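The case for leaving soft things until last

Opinion
Thursday, August 6, 2026

The Grillembridge shared workshop has been open to members for seven years, and for most of that time its robotics bench has favoured objects that do not change shape. Wooden blocks, steel tins and plastic cubes have been lifted and set down there in great numbers. The results look well in a short film. It is the view of this writer, who sits on the workshop's projects panel, that they have also given members a mistaken idea of what a home-built gripper can do, and that the panel should say so before the next round of bench time is awarded in September.

The current build, known in the workshop as Rover, is a two-fingered gripper designed and assembled by members. Its fingers are plain blocks. They are easy to make, easy to replace and easy to measure, and there is much to be said for parts which a new member can remake in an evening. Against a rigid object they behave as one would hope. The fingers close, the object stays where it is, and the motor reports a load that means something.

Cloth offers none of these comforts. A cloth bag presented to the same fingers has no fixed width. It may be held by a single layer, by two or by a fold, and the motor current is much the same in each case. Its edge may lie anywhere. A fastening that could be reached a moment ago may be turned under by the lightest touch. The members who took Rover on to fabric work in the spring logged 1,156 attempts in the first period, and the log makes sober reading. Most entries marked as failures were not dropped objects. They were cases in which the gripper held something, though it was the wrong part of it.

That distinction deserves more attention than it has received. The scoring sheet used by the workshop was written for blocks and asks only whether the object left the table. Under that rule a bag hoisted by one corner, with its opening closed and its contents tipped to the bottom, counts as a success. No household would agree. If the purpose of the bench is to work towards machines of some use in the home, the sheet ought to ask what was held, where it was held, and whether the next step could have followed from it. 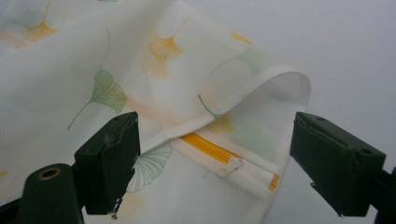 It has been argued within the panel that fabric should therefore come first, on the ground that a gripper able to manage cloth will manage everything else. The argument has force, and the group behind the Montes arm, our other long-running build, has pressed it with energy. I cannot agree with it. A member who begins with cloth has no means of telling a fault in the machine from a difficulty in the material. Backlash in a joint, a loose screw or a finger fitted slightly out of true will all be hidden by the give of the fabric. The blocks, dull as they are, find such faults within an afternoon. They should be kept as a test of the machine and dropped as a measure of its skill.

The order I would propose is a simple one. A new build should pass the rigid set, then a set of card and thin plastic, and only then a set of soft goods chosen for their awkwardness. The soft set should include items with zips, hems and linings, and items thin enough that two layers can be mistaken for one. It should be bought from ordinary shops and replaced when worn. At present the workshop relies on whatever members bring from home, and two groups reporting on a bag may be reporting on quite different things.

There is also the matter of the fingers. A good deal of bench time has gone into control software intended to make up for the shape of the parts, and a member could be forgiven for thinking that the shape had been settled by decree. It has not. The Flumberg pattern, from which Rover's fingers derive, was drawn up for picking parts out of trays. It has a broad flat face because a broad flat face suits a tray of parts. Pinching a hem is another task, and a narrow tip or a strip of soft rubber may do more for it than a further month of programming. Both cost very little. Roughly 3 in every 5 proposals received this year concerned software alone, and I should like to see that proportion fall.

Some members will object that changing the fingers makes old results useless for comparison. The objection is fair as far as it goes. It would carry greater weight if the old results were being compared at all. The logs are kept on separate machines, under headings each group has devised for itself, and the panel has never asked for them in a common form. A single shared log, with a note of which fingers were fitted and which item was used, would answer the point. It would also spare new members from repeating trials that others completed long ago.

A word should be added about films. The workshop depends on membership fees, and a film of a machine folding a cloth brings in enquiries which a table of figures does not. I have no quarrel with that. I do think a film should state how many attempts came before the one shown, and whether a person set the cloth out beforehand. Visitors who join on the strength of a perfect fold, and who then spend their first weeks watching a bag slide from between two blocks, are entitled to feel misled — and several have said as much on leaving.

None of this requires large sums. A soft set of ordinary household goods, a revised scoring sheet and an agreed log could be in place before bench time is awarded. The harder change is one of expectation. A shared workshop is well placed to do slow and repetitive work, with many hands and no product to ship, and the handling of cloth is work of exactly that kind. The panel meets before the end of the month, and I shall be moving that the revised sheet be adopted for Rover first and extended to Montes once the Rover group has had a fair chance to find its faults. Members who wish to comment may leave a written note in the panel's tray at the front desk.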